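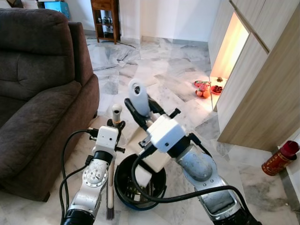

Most of the questions I get about the junior captains' scheme at Flomham are about ice time, so I will set out how the hours are divided. We rent the Medden rink in blocks of 70 minutes, and the block is not all skating. The first 14 minutes go on kit checks and a talk off the ice. The last part goes on clearing up, and the captains run that themselves. A hand brush, a white dustpan and a round black bucket will deal with a changing room floor if one player sweeps and another holds the pan, and it is the captain's job to name those two before the session starts. What remains is ice, and it is less than parents expect.

The captains are picked in June, well before the season. Each age group has one captain and two alternates. I have tried other arrangements. With three alternates the jobs blur and the bench gets noisy. With one, a single cold or school trip leaves the captain covering everything, including the warm-up, which should be led by somebody else so that the captain can talk to the coach.

The warm-up has changed this year. We used to do laps, then passing in pairs, then shots. The shots came too late and the goalkeepers were cold for the first drill. Now the keepers get slow shots from the blue line straight after the laps, low and to the pads, and pairs passing follows in the neutral zone. The alternates run one end each. The drill cards are kept in the plastic wallet by the bench door and need to go back there.

Line changes are the weak point. At the Fumgate tournament we were caught twice with too many players on the ice, both times on a change after a long shift. The rule from now on is that the player coming off calls the position, not the name, and the player going on waits until the other is within stick length of the boards. The captain watches the defence pair and an alternate watches the forwards. In practice games I will blow for late changes even when they do no harm.

Money, briefly. The D'Amico grant came to 1000 pounds and is meant for leadership training, so it can't be spent on sticks. Roughly 300 of it has gone on the first aid course and the referee's rules evening – the second was the better value. Several captains had never read the section on delayed penalties and had been arguing about it for two seasons.

The rest will probably go on a shared away day with the Medden juniors, if the two fixture lists can be made to fit. I have asked for an early slot, as the ice is better before the public session. Captains should bring skates, full kit and a pen.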